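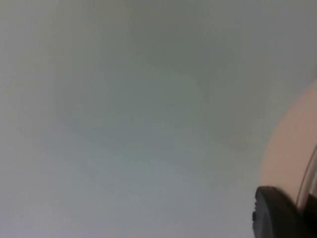
Grey that won't stay grey

Posted by yeji_h, Thursday, 7.40 pm

Does anyone else own a grey worktop that is only grey on the sample card? I chose Fultalen from the Nedelach range because it was plain. No fleck, no pattern, no sparkle. At breakfast it's grey. By mid-afternoon it has gone greenish in the middle and a sort of lavender towards the front, and my sister asked if I'd spilt something. I hadn't. Wiped it anyway, twice.

Is it the surface, the light, or me?

baumgartner_a

It's the light. Plain pale surfaces pick up whatever is near them. What colour are your walls, and what bulbs have you got?

yeji_h

Walls are white. Well, they're called white. Bulbs are whatever was in the cupboard when the old ones went.

Kelly P

There's your answer then. I had a mixture of warm and cool bulbs over the sink for 7 years and thought my plates were going off.

fares_m

Going to disagree. I fitted a Nedelach top for my mum and it did the same under matching bulbs with the blind down. It's in the finish. Jender do a grey that stays put, though you pay for the privilege.

baumgartner_a

Was the wall behind it green, by any chance?

fares_m

It was sage.

baumgartner_a

Right.

fares_m

Sage isn't green, it's sage. And it wasn't touching the worktop.

soyul54

Try this before you spend anything. Get a sheet of ordinary white paper, lay it on the patch that bothers you and leave it there for the day. If the paper goes greenish too, it's the room. If the paper stays white and the worktop doesn't, you can have a word with the shop.

Kelly P

Seconding the paper. Don't do what I did and order 5 samples from Baek. Now I've got 5 greys that aren't grey and I use them as coasters.

yeji_h

Paper went down at nine this morning. At three it was faintly green in the middle. So was the worktop. There's a big hedge right outside the window which I had somehow left out of my calculations.

fares_m

Could be both.

baumgartner_a

It's the hedge, Fares.

yeji_h

The hedge belongs to next door and I'm not starting that conversation. Matching bulbs first, then I might look at a blind. Would a cream one make it worse?

soyul54

It'd make it beige. Depends how you feel about beige.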